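Shop > Bedroom & Laundry > Mats > Woven Straw
Filed under: Floor, Bed & Folding Mats
August -- by the Hirnier shop desk

Stevuline Woven Straw Mat, green centre

We have stocked straw mats for years and we still get a bit excited when a good one comes in. The Stevuline is a good one! It's a flat woven mat with a green middle panel and tan borders, edged in green, and it does a whole string of small jobs around the house that you probably do on the duvet at the moment (or on the arm of the sofa, which is worse).

Most people buy it for the bed. You lay it over the mattress or a day bed in hot weather and it gives you a cool, firm surface to lie on, with no clammy sheet underneath. Then they start using it in the daytime as well. It's lovely for folding clothes on. Cloth slides about on a made bed and sinks into the middle, and you end up smoothing the same shirt three times. On straw you get just enough grip and a flat surface, and the crease goes where you put it.

Heavier things are where it really shines. Jeans, work trousers, canvas aprons, anything with thick seams and rivets that won't lie down. Spread them out, pull the hem straight, tug the pocket linings flat and fold from there. We like to do jeans back pocket up, because the double stitching gives you a straight line to follow when you bring one leg across the other. Pale denim is a pleasure on the green panel too -- you can see every edge.
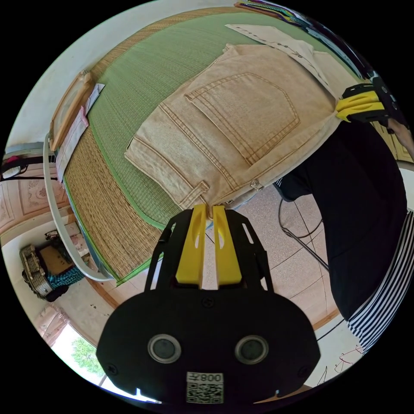
What it's like to use

The weave is fine enough that a sock won't snag on it, though we'd still take your rings off if you're pressing things flat with your palms. New mats have a dry, grassy smell for the first week or so. Some of us love it and some of us open a window. It fades by itself.

The mat comes rolled, and the ends will want to curl for a day or two. Put it down face up, lay a couple of books on each end and leave it overnight. Please don't bend it backwards to flatten it! Straw will take a gentle curve, but a sharp fold leaves a white line you won't get out.

It is a light thing and easy to move. If you use it on the bed at night and want it out of the way by breakfast, roll it loosely with the green side out and stand it behind a door. It will also go on a tiled floor, a bench or a low platform, and children seem to find it within minutes of it being put down anywhere.

The borders

A word on these, as they're the part that usually goes first on a cheap mat. On the Stevuline the tan border is woven and the outer edge is bound in green cloth, stitched all the way round in 2 rows. We had one on test in the back room through a whole summer, dragged about daily, and the binding was still tight at the end of it. One corner had gone a little fluffy. We trimmed it with nail scissors and carried on.

Looking after it

Shake it outside, or wipe it along the grain with a cloth that has been wrung out well. Dry it in the shade with air on both sides. Strong sun will turn the green a sort of khaki over time -- quite a nice khaki, but it's a change and you should know. Don't put it in the washing machine, and don't roll it up damp. If you spill tea, blot it straight away and press a dry towel on top.

For storing over winter, a cotton sleeve is better than plastic. Genum make a plain one that fits, and an old pillowcase opened at both ends works nearly as well.

Which one to choose

Stevuline 732: the narrower mat, for a single bed or for folding on a bench. This is the one to get if you mainly want it for laundry.

Stevuline 756: the wider mat, with a deeper tan border and room to lay a full pair of trousers out with space beside them for the finished pile. Our favourite of the pair.

Both cost 47 pounds, and both come with the same binding and the same green panel. The shade varies a little from batch to batch, so if you want two to sit side by side, order them together and mention it in the notes box.

If you'd like something softer underfoot, the Benmoussa cotton mat is on the next shelf along. It washes more easily, but it's not as cool to lie on and it creeps a bit on tiles. We keep both at home and the straw one gets far more use from June onwards.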